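Business > Technology > Automation

Drenthorpe plans budget for second picking arm

1 June 2024

The packing firm Drenthorpe wants to buy a second robot arm before October, when its new budget year begins. The first arm, from the supplier Clamex, is now on bag picking trials, with mixed small objects in a paper bag. The firm has set aside 962 pounds for spare gripper parts and 649 pounds for cables and connectors. 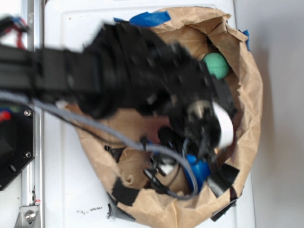
Money for spares should be decided before the arm itself, a reader from Yoo wrote to us, as their own workshop waited 13 weeks for one small part and had no second gripper to use in this time.

Drenthorpe has asked for offers from two suppliers, Clamex and Dustano. Both must include fitting and training in the price - last time these were paid separately. The choice will depend also on the trials, where soft and round objects are picked from the same bag.

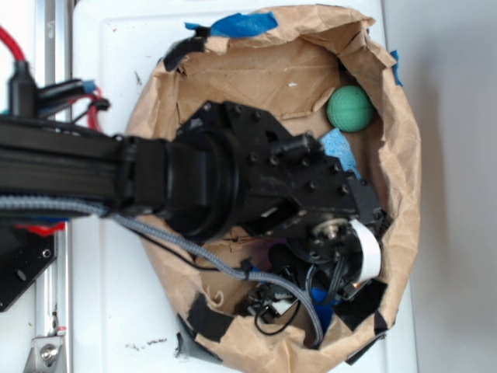

The arm at work in an open paper bag during trials.

14 shares | 2 comments

Related
Dustano opens repair desk for grippers
Leasing or buying: what small packing firms pay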